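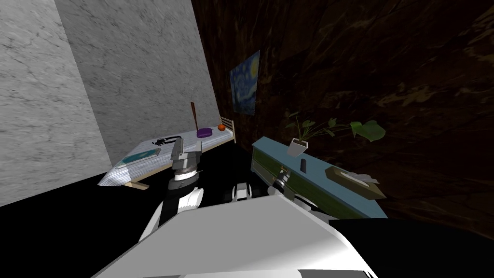
Figure 8.1. A simulated room with a bed and a blue cabinet.

Chapter 8
Setting: Where a Story Lives

Think back to the last novel you truly loved, and ask yourself what you remember of it now. You may have lost the name of the hero's cousin, and very likely the order in which things happened, but I would guess that you still know your way around the kitchen. Places stay with us. When I was young I read a battered library copy of a book set on an island, and to this day I could draw you the path from the harbor to the schoolhouse (though please don't ask me how the story ended!).

In Chapter 7 we looked at the people in a story and how a writer lets us get to know them. Now we turn to setting, by which we mean the time and place of the action, along with the weather, the customs, the work people do, and all the small habits that belong to one spot and no other.

We will spend much of this chapter with two books for young readers. The first is Zollholm, a novel in verse by Ngozi Oyelaran, in which a girl named Duggan moves to a ferry town the winter she turns eleven. It runs to 210 pages, and many of its poems are only a few lines long, so Oyelaran has very little room for scenery. Watch what she does instead. We learn that the shops close when the last boat leaves, that Duggan's aunt keeps her good coat by the back door, and that the church bell is always late. From these scraps we build the town ourselves, and we believe in it all the more for having had a hand in the work.

The second book, Cathal Fahy's Skistumley, goes about things quite differently. Fahy opens with nearly eight pages about a valley before a single person speaks. Some students find this slow going, and I will admit that I did too, the first time through. Stay with him, though — the flooded lane he describes so patiently on page 2 comes back in the final chapter, and by then we know exactly how deep it is.

As you read the passages that follow, keep your notebook open and jot down any detail that tells you where you are or what year it might be. Don't worry yet about what each detail means. We will come back to your list in Section 8.2, when Duggan takes the ferry to Fidville and sees her own town from the water.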